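4.2 The blank sheet on the table

I want to slow down here and talk about the sheet, because when I started this study I thought of it as the least interesting thing in the room. My plan was to write about how people sort the stuff on their work tables, the pens and receipts and half-used rolls of tape, and I had a whole coding scheme for the stuff. What I didn't have was a code for the blank white surface people put down first. By the second visit I needed one badly, and I ended up going back through all my notes from the Grisarau workshop to add it.

Some background, for readers who skipped Section 3 (I would have). Eighteen people took part, and each of them was asked to clear a table, lay out a small mending or paper project, and put everything away again at the end. We said nothing at all about covering the table. Ten of them covered part of it anyway, with whatever large, pale, flat thing was closest: drawing paper, the back of a calendar page, a smooth white board out of the supply closet. I lump all of these together as "blanks" in what follows. Chiến Đào, who did the second round of coding with me, wanted to keep paper and board apart, and we argued about it for most of an afternoon. In the end we couldn't tell them apart reliably from the pictures, so I got my way, though I'm not sure I deserved to.

So what is a blank for? The easy answer is protection, and a few people did give it. Cúc Lò told me she had once glued a birthday card to her mother's dining table and had never worked on bare wood again. But she also said something I've been chewing on ever since, which is that she "can't see where to start" until there is a clear patch in front of her. Others said close to the same thing in their own words. Senad Kneževič called his board "the yard," and got quite firm with me when I set my notebook down on it. (I moved the notebook.)

I should say a bit about how blanks look in the picture record, because it caused us trouble. Seen close, a white sheet gives you very little to go on. It isn't bright white either, most of the time. It picks up the light in the room and goes a little gray or blue, and whatever is near it throws a soft shadow across it. Figure 7 is typical of what we had to code from.

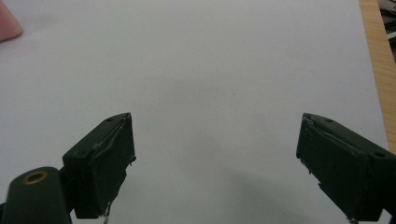 Figure 7. A blank at close range. Note the bluish gray-white tone, the few faint speckles, and the soft shadow across the lower middle.

The first time through, both of us tended to mark pictures like Figure 7 as "no content" and move on. Kha Nghiêm caught this when she was checking our sheets against the session notes, and she was pretty blunt about it! Her point was that a surface nearly filling the view is content, and that by throwing those pictures out we were throwing out the very thing people kept telling us mattered to them. She was right, and we recoded the lot. I'd suggest that anybody doing similar work set up a code for empty surfaces before they begin, and save themselves the week it cost us.

The speckles turned out to be a nice little side road. I had been reading every speck as dust or as a flaw in the picture, and I still can't say which is which in most cases. But it got me asking people about marks on their blanks, and they had a lot to say. Some people keep a sheet going until it is covered in glue dots and pencil ticks, and they get fond of it. Others swap it out the moment it looks used. In-ho Yang keeps his in a flat cardboard folder labeled Noklow, left over from an old picture-framing project, and he flips each sheet once before he lets it go. He showed me the folder with real pride. I asked what happens to a sheet after both sides are done, and he said it goes under the cutting mat, where looks don't matter.

There's a connection to tidying here that I did not see coming. The people who put down a blank also cleared up in a different order. They took things off the blank first, working in toward the middle or out from it, and left the rest of the table for later. The people without one mostly went from one end of the table to the other. I don't want to make too much of this with a group our size, and the two kinds of projects weren't spread evenly between the people with blanks and the people without. Still, the pattern held up when Chiến and I went through the session notes separately, and it fits what Senad said about his yard. You sweep the yard first.

One thing I can't settle with what we have is whether the size of the blank matters. A few of the sheets took up most of the table, and then I start to wonder if "blank" is even the right word, or if the person has just given the table a new top. We plan to go back to this in April, when the Trirkavness group has agreed to let us sit in on their bookbinding evenings. Bookbinders go through a lot of paper, and I'm told they have opinions about what goes underneath it.

The next section takes up the storage end of things, starting with the supply closet and the seven bins that had no lids.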